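Reading time: 3 min

1/ The Carnomby Public Library Service is changing the way it handles overdue items. The new rules begin in September and apply at all eight branches. This thread explains what will change, what will stay the same, and what cardholders need to do.

2/ Daily late fees will end for books, magazines, audiobooks and music. This covers adult, teen and children's cards. Fees already on an account for these items will be cleared when the new rules begin. Cardholders do not need to call or visit to request this.

3/ The decision follows a review led by Ruan Molefe, Head of Lending. The review found that 1167 cards were blocked over unpaid late fees, many of them children's cards. Most of those cards had not been used again after the block was placed.

4/ Due dates remain in place. The standard loan period is still 26 days. Items with no holds will renew automatically, up to five times. If another reader has placed a hold, the item will not renew and should be returned by the date shown on the account.

5/ An item that is 26 days overdue will be marked as lost, and the replacement cost will be added to the account. If the item is returned in good condition, that charge will be removed in full. Refunds will also be given where the charge has already been paid.

6/ Charges for damaged items have not changed. Please do not attempt repairs at home, particularly with household tape. Bring the item to the desk and staff will assess it. Ordinary wear is not charged.

7/ Items borrowed from other library systems are not covered by the new rules. The lending library sets those terms, and any fees it applies will be passed on to the borrower. The Briltska and Distmont systems both still charge by the day.

8/ Cards blocked only because of late fees will be reopened without an application. Cards blocked for lost items will stay blocked until the item is returned, replaced or paid for. Payment may be made in installments. Please ask for the account desk at any branch.

9/ Reminder notices will be sent by email or text before the due date, on the due date, and again once the item is overdue. Paper notices will be mailed only to cardholders who have asked for them. Please check that your contact details are current, especially if you have moved in the past year.

10/ We have been asked whether readers will wait longer for popular titles. The Lending Department will review hold times each month and will buy extra copies where lines are long. The results will be posted at each branch and on the Service's website.

11/ Book drops remain open at all hours except at the Man Street branch, where the outside drop is closed for repair. Returns there are accepted at the desk until 8 p.m. Items may be returned to any branch, whichever one they were borrowed from.

12/ Printed copies of the new rules are available at every desk, including a large-print edition. Questions may be sent as a reply to this thread or put to branch staff. Replies are posted during opening hours.

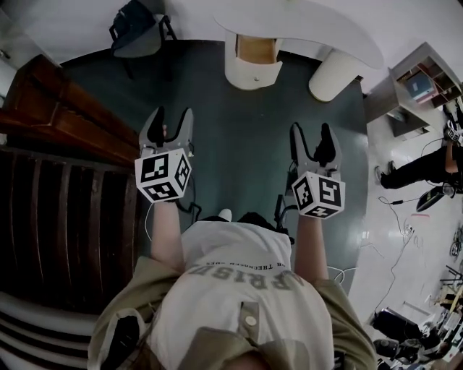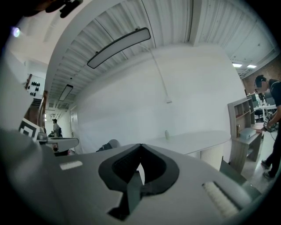

First, an olive-khaki jacket over a printed white T-shirt; second, a light gray device with a black padded cutout, seen close up.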